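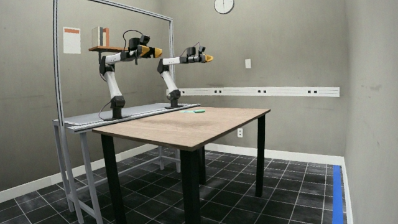 Speaker notes – Stidport student project evening, 2018-10-18

Start with who we are. Second-year group, Tadby workshop module. We began in September with one task: get two arms to pick a small flat item off a table and place it somewhere else, without hitting each other.

Say early that tonight is all simulation. We built the room first, then the bench, then the arms. The walls and the clock make no difference to the arms, but the wrist cameras do see what is behind the table, so we kept a normal room.

Explain the name. The project is called Akum. Don't spend long on it.

Next, the runs. We set a budget of 4,000 and split it into batches of 500. Each run starts with the item in a new spot. Mention that the colour changes between runs as well – the first version of our code only looked for one colour and we lost a week to that.

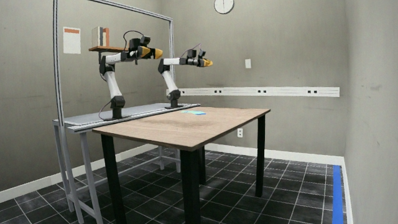

Both arms start from a raised pose, grippers clear of the table. The pose matters more than we thought. Start too low and the wrist has no room to turn down. Pause for questions if anyone looks puzzled.

Then the rule for who moves. The arm nearer the item goes, the other one waits. We tried letting both move at once and dropped it after 30 runs. Be plain about this, it is a limit of the project and someone will ask.

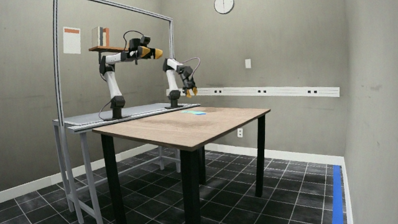 Flat things are the hard case. A block gives the fingers two sides to close on. A thin item lying on wood gives them very little, so the height has to be right before the gripper shuts. Show the height graph here and leave it up.

Results: read them from the handout, not from memory. The last 900 runs use the new height check, so keep them apart from the rest.

What comes next: the Mavromatis test bench, if we get a slot. Thank the lab staff. Handouts are by the door.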